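We use cookies to remember your language and region. Accept | Manage settings

Print this page | E-mail this page

Tukutell Storage Labels — Set-Up Guide
Section 3: Sorting and Labeling Your Mixed Bins

By now you should have your Tukutell label printer charged and paired with your phone, and we hope the test label came out nice and crisp. This section walks you through the part most people put off, the mixed bins. Every home and workshop has a few of them, and they are much easier to live with once each one has a number and a short list to go with it. Set aside a quiet afternoon if you can, and put the coffee on first.

Before you start

You will need the printer, one roll of Stavex matte labels (the roll holds 329), a soft cloth, and a clear surface next to the bin so you have somewhere to lay things out.

CAUTION: Do not reach to the bottom of a mixed bin without looking. Blades, needles and broken glass have a way of settling down there. Wear gloves if you aren't sure what is inside.

Sorting the bin

1. Put the bin on a steady, level surface at a comfortable height.
2. Take out the large items first and set them to one side.
3. Group the small items by where you use them. Kitchen things go with kitchen things, even if they look nothing alike.
4. Put anything you can't name in a small bag and come back to it at the end. You'll be surprised how often the answer comes to you over supper.
5. Return the groups to the bin, heaviest at the bottom.

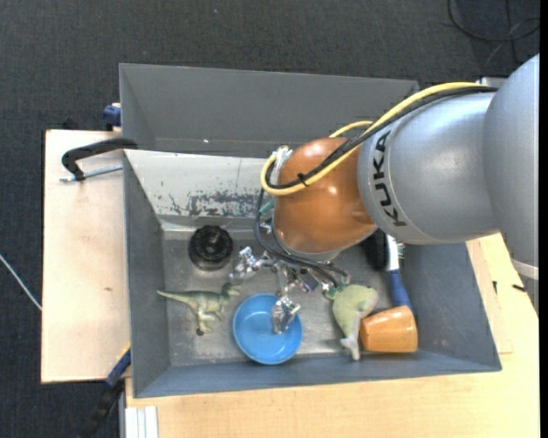

Fig. 3. A gray bin with mixed contents.

Printing and placing the label

6. Open the app, tap New Bin, and type a name of no more than 40 characters. Plain names work best — "Spare cords" will still make sense to you next October, and "Misc 2" probably won't.
7. Tap Add List and enter the contents. You can speak the list aloud if your hands are full.
8. Wipe the short side of the bin with the cloth and let it dry completely.
9. Tap Print, peel the backing from one corner, and smooth the label down from the middle outward.

NOTE: Labels need a full day to reach their best grip. If you live somewhere damp, or your bins stay in a garage, choose the Turkon outdoor roll and set the heat level to High.

If the printer shows code 774, the roll is in backward. Open the lid, turn the roll over, and press the feed button once. You won't lose the list you were working on.

Continue to Section 4, Sharing Your Bin Lists.

Savchuk Home Products | Contact us | Copyright Savchuk. All rights reserved. | Back to top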